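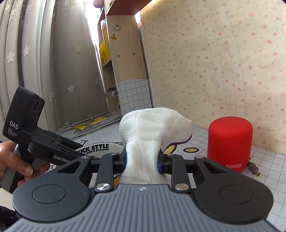

Figure 1. Hand-held grippers in use at the tabletop station, cloth item in the jaws.

Equipment Planning Meeting, Zutstead site
March 2020
Minutes, as circulated

1. Minutes of the previous meeting
Approved with one correction. Under item 4, "leased" should read "purchased."

2. Status of hand-held units
The site holds 6 hand-held grippers. All are in service. Finger pads on two units show wear at the leading edge and will be changed from existing stock. The meeting agreed that pads be treated as a consumable from now on and moved out of the repair line of the budget.

The current recording target is 1,000 episodes for the household set, split between cloth items and tableware. Cloth is ahead of plan. Tableware stands at 300 episodes. The shortfall was put down to setup time between items and to the shortage of operators able to work a unit in each hand or in pairs.

3. Additional units
Two options were tabled.

Option A: purchase four further hand-held units now, same model as those in service, with spare pads and cables.
Option B: hold the purchase until August and put the money toward the fixed arm cell proposed by Montoya.

Discussion centered on whether data from the hand-held units will transfer to the Montoya arm without a change of finger geometry. Montoya's drawing shows a wider pad than the one in use. No test result is available. Kander has quoted for an adapter plate that would let the existing pads be mounted on the arm. The quote excludes shipping and is open for 30 days.

Decision: Option A approved for two units only. The balance is held for the adapter plate. Option B to be reviewed in August.

4. Tableware trials
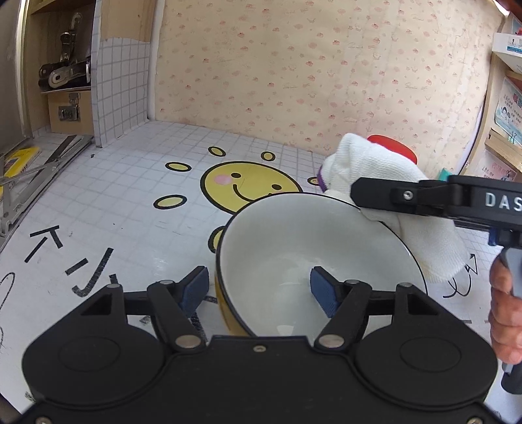 Figure 2. Bowl held on the floor, one pad inside and one outside; towel held by second gripper.

The inside-outside grip on bowls was reviewed. It leaves the rim open for a second tool but loads the two pads unevenly. A thicker pad was suggested and not adopted. Leltau will be asked for samples in two hardness grades before any order is placed.

Wiping tasks need both grippers close to the bowl. Clearance between the housings is to be measured and added to the arm cell requirements, section 2.

5. Storage and consumables
Budget line of $125 per month approved for towels, bowls and replacement surface covering. Breakages are to be logged by item type. Shelving is adequate for the present stock. A labeled bin for worn pads is to be added.

6. Actions
6.1 Raise purchase order for two units. Operations.
6.2 Request pad samples from Leltau. Engineering.
6.3 Ask Kander to confirm shipping cost and plate thickness. Purchasing.
6.4 Measure housing clearance for two-gripper tasks. Engineering.
6.5 Revise tableware schedule and reissue. Operations.

7. Other business
The request for a second charging station was deferred to the next meeting pending a count of free outlets.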